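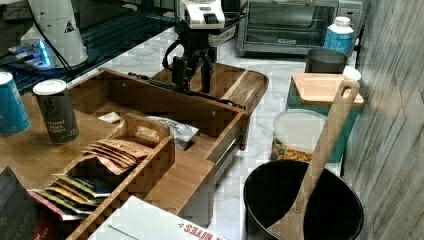 Serving tray

A serving tray is a shallow platform with a raised edge, used to carry food, drink and tableware, or to hold small items together on a counter or table. Trays are made of wood, metal, plastic, glass, woven fiber and pressed paper. The wooden tray is among the older household forms and remains common in home kitchens, where it often stays on the counter between meals.

Terms

Usage varies. "Tray" generally refers to a piece with a rim on all sides. "Serving board" is used for flat pieces, such as those for bread and cheese, but is also applied to boards with a low rim. A "butler's tray" has high sides and cut-out handles. Shops use the terms loosely, and the same article may be listed under more than one of them.

Construction

A wooden tray consists of a base and a rim. In solid construction both are cut from a single blank, with the center routed out to leave the edge standing. In built-up construction a thin base panel is glued into a groove in a separate frame. Solid trays have no joints to fail but are heavier and more likely to warp. Built-up trays are lighter, and a base left free to move in its groove can swell and shrink without splitting the frame.

Corners are square or rounded. Rounded corners are easier to wipe clean and chip less when knocked. The grain of the base normally runs along the longer side, which gives the greatest stiffness between the carrier's hands. 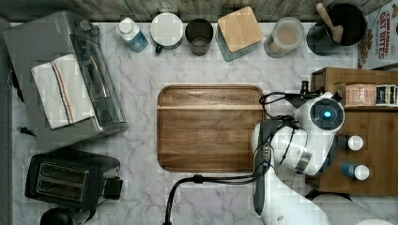
Rectangular wooden tray with rounded corners and a raised rim, on a marble countertop.

Finishes

Food-safe mineral oil and blends of oil and wax are widely used. They soak into the surface, are easily renewed and leave the grain visible, but give limited protection against standing water. Lacquer and varnish form a film that resists spills better. Once the film is scratched, water can get beneath it and leave pale or dark marks, and repair usually means sanding the whole surface.

Use on the counter

On a kitchen counter, a tray sets the limits of a group of objects and catches crumbs and drips. Common arrangements include oil and seasonings near the cooktop, or cups and sugar near the kettle. An empty tray may also be kept clear as a landing place for hot snacks coming from a toaster oven, although a heatproof mat is needed under metal pans.

Stone counters affect the choice of tray. Marble is etched by acids such as lemon juice and vinegar, and a rimmed tray under bottles limits contact. Grit trapped beneath a tray can scratch polished stone. Felt or cork feet reduce this risk and allow air to pass under the base — a tray left flat on a damp surface dries unevenly and may cup.

Storage containers, canisters and utensil pots are more often placed directly on the counter, along the backsplash. This leaves the front of the work surface free and keeps tall items from tipping when a tray is lifted.

Care

Wooden trays are washed by hand with warm water and mild soap, wiped dry and stood on edge until fully dry. Soaking and dishwashers cause swelling, raised grain and failed glue joints. Oiled trays are treated again when the surface looks dull or feels dry. Light stains may be removed with fine sandpaper worked along the grain, followed by fresh oil.

Classification

The household trade handbook by Sverre Hägglund, published by Midtbø, divides wooden trays into four groups according to rim height and handle type. Low-rimmed trays without handles form the first group.

See also

Cutting board
Butler's tray
Canister
Trivet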